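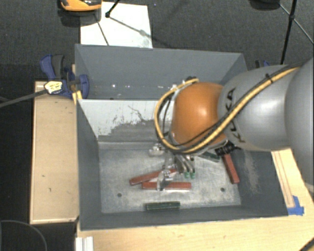
About the Ludgate Robotics Club

The Ludgate Robotics Club is a student club at Celtley Technical College. We meet in the automation lab on the ground floor, and membership is open to anyone enrolled at the college, full time or part time. No experience is needed. Most of our members had never touched an industrial robot before they joined.

The club has 21 members this year. They come from the machining, electrical and computing programs, with a few from outside the technical side altogether. Two staff advisors from the automation department supervise lab sessions and sign off on safety training.

What we work on

Our main project is called Chambi. It is a bin picking project: the robot has to find blocks lying at odd angles in a metal bin, pick them up one at a time and move them to a second bin. The arm is a KUKA. The software that decides where to grip is written by students, and so is most of the code that checks whether a pick went well.

Work on Chambi is split into small teams. The gripping team looks after the fingers and everything mounted at the wrist. The vision team handles block detection. The cell team takes care of the bins, clamps, cables and table, and keeps the setup the same from one session to the next. A bin that has shifted half an inch can spoil an evening of testing, so that last job matters more than new members expect. You can change teams at the end of a semester, and many people do.

We keep a written log of every test run. Failed picks are logged the same way as good ones, with a note on how the block was lying and what the gripper did. The older logs are on the shelf by the lab door and anyone in the club can read them.

Competition

Each spring we enter the Trirkard Challenge, a bin sorting contest for college teams. Every team gets 20 minutes in the cell and is scored on blocks moved, with points taken off for drops and for hitting the bin. Last year 13 teams took part and we finished fifth. Our weak spot was blocks resting against the side walls, and we have spent much of this year on that.

Going to the competition is optional. Some members only want lab time, and that is fine.

Joining

New members can sign up in September or January at the club table in the main hall, or by stopping at the lab during open hours. Before working near the arm, everyone completes the college safety course and a supervised first session. Until then you can still work on code, logs and planning — there is plenty of it.

Dues are 72 dollars for the year. They go toward gripper parts, cable and travel to the competition. Students who cannot pay should talk to an advisor, and the fee will be waived.

The lab is open to the club from 4 p.m. to 7 p.m. on meeting days. Closed shoes are required, and long hair must be tied back.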